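The target for the Jerine contract was 1000 episodes, and by Thursday, March 4, 2021 the folder held 443. Kimutai Okoth worked the brush task. The instruction sheet gave it one line: sweep the vegetables into the scoop, empty the scoop into the pink bin. An episode ran from the start tone to the stop tone, and anything outside the tones was discarded. 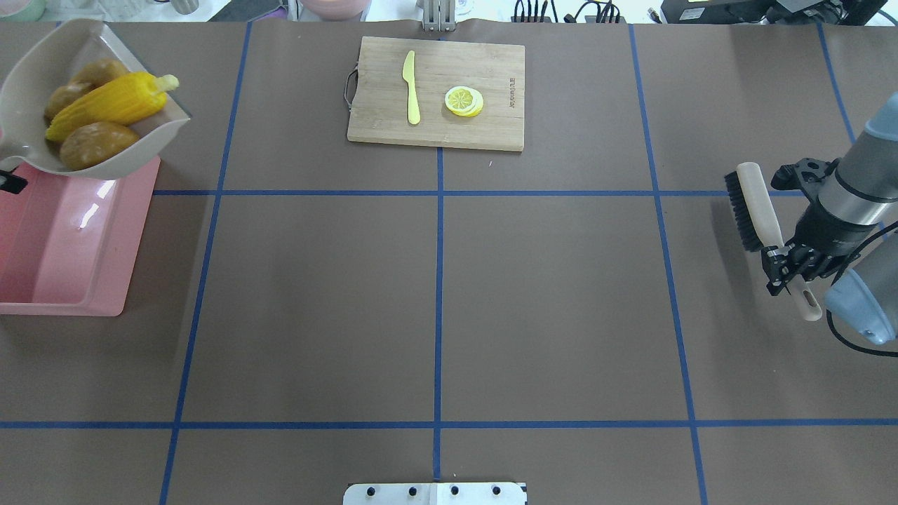 Does a failed sweep have to be thrown away?
Failed sweeps are kept and labelled as failures, with the fault code in the second column.

Okoth had used fault code 4 more than any other. It meant "operator hesitated". He entered it again, saved, and waited for the tone.

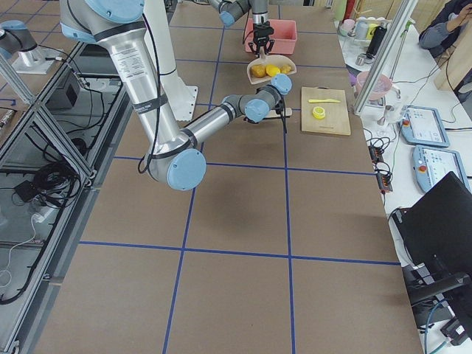 Cell 11, Plellitz building, afternoon shift.

At five the Tamuno office sent a message. The trained model had begun to pause before each sweep, and they wished to know which fault in the arm caused it. 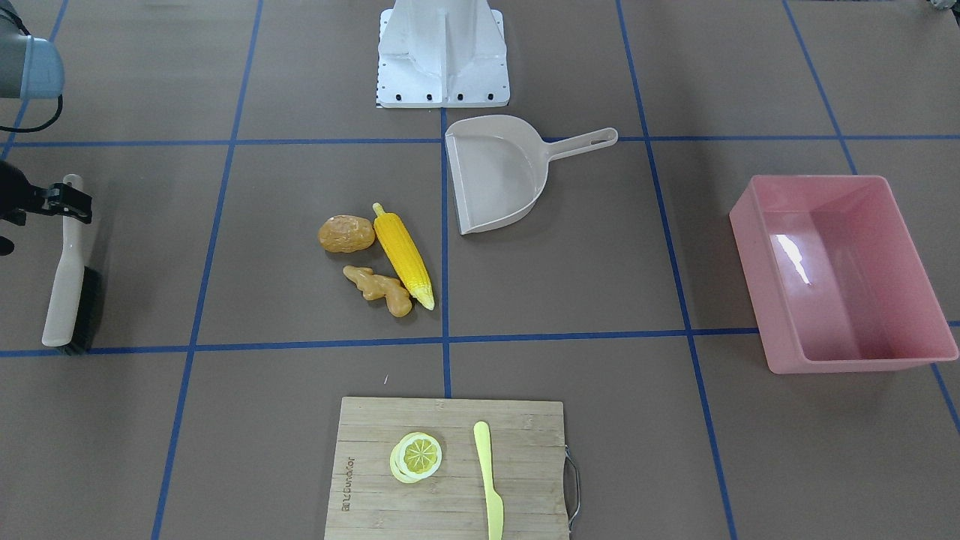 He read the message twice and checked the joint logs, which were clean. Then he sorted the episodes by operator. All the pauses were his, and they were all the same length. He typed "no fault found" and left the reply unsent until May.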